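Celebrity kids who stay out of the spotlight: where did the Minami twins end up?
Forum > Famous Families > General chat

haltden_lass
Been rewatching the first series of Ornura with my sister and we got properly stuck on this. Melur Wibisono, who played the harbour doctor, had twins while the show was still going, didn't she? I remember the magazine spread with the matching yellow coats. They took their dad's surname, Minami, and then as far as I can tell they vanished. Does anyone know what they do now? They must be well into their twenties!

biscuit_tin_62
They did take his name, yes. The girl went into costume work, she's in the credits of the Ornura reunion special if you pause it at the right moment. Wardrobe assistant. The boy I've no idea about.

pondweed
He isn't a boy any more lol. He was on a podcast in May talking about growing up with a mum off the telly. Quite sweet, he said she used to do the school run in full make-up on filming days and he'd make her park round the corner.

haltden_lass
Oh that's lovely, thank you! Which podcast? I'd listen to that on the bus.

pondweed
Trarix. It's mostly people talking about their parents. His bit starts after the first advert break, you can skip the beginning (I did).

Corvid Kev
Sorry to be the grump but all these "where are they now" sites say he's worth 8 million and I don't believe a word of it. He told Trarix he shares a flat and rides a second-hand bike. They take the mum's figure, chop a bit off and stick it on the kid.

biscuit_tin_62
Bit harsh Kev. Some of those sites do try. And there was the house money after the divorce, that was in the papers at the time.

Corvid Kev
The house money went to Melur, and she said so herself in the Sunday interview. The twins got nothing from it. I've seen one page give him 8 million and then 500 grand further down, same page, same person. Nobody had even read it through.

mrs_tealight
I was an extra on Ornura for two days in Haltden, back when they were paying us in sandwiches more or less, and Melur brought both little ones to the catering van. They'd have been three or four. She was very normal with them, wiping noses and so on. I don't think she ever wanted them photographed and I was surprised by the yellow coats thing myself.

haltden_lass
You were an EXTRA?? Which episode? We're on the one with the lifeboat.

mrs_tealight
The lifeboat one! I'm in a green headscarf behind the fishmonger, for as long as it takes to sneeze. Off to carry on with my Sunday now, I've got this on the table and I've been losing to it all week. 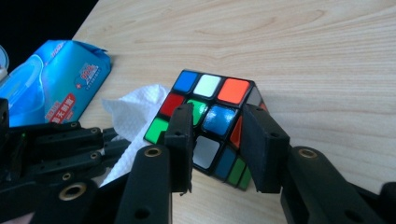

Page 2 of 2

pondweed
Just found you, green headscarf, left of the ice trays! You look very cross about the fish.

mrs_tealight
I was freezing, love.

biscuit_tin_62
Going back to the twins, I still think the reunion special must have paid her something decent. Even 1,000 a day adds up over a shoot.

Corvid Kev
For a wardrobe assistant? Give over. My cousin does that job and she'd laugh you out of the room.

biscuit_tin_62
All right, I'll give you that one. Still think you're too hard on the sites though.

haltden_lass
Listened to the Trarix one on the way home and he sounds exactly like her, it's the way he says "anyway". He said his sister made the doctor's coat for the reunion from scratch, as the old one had gone missing. Going to make my sister watch the special next so we can have a look at it.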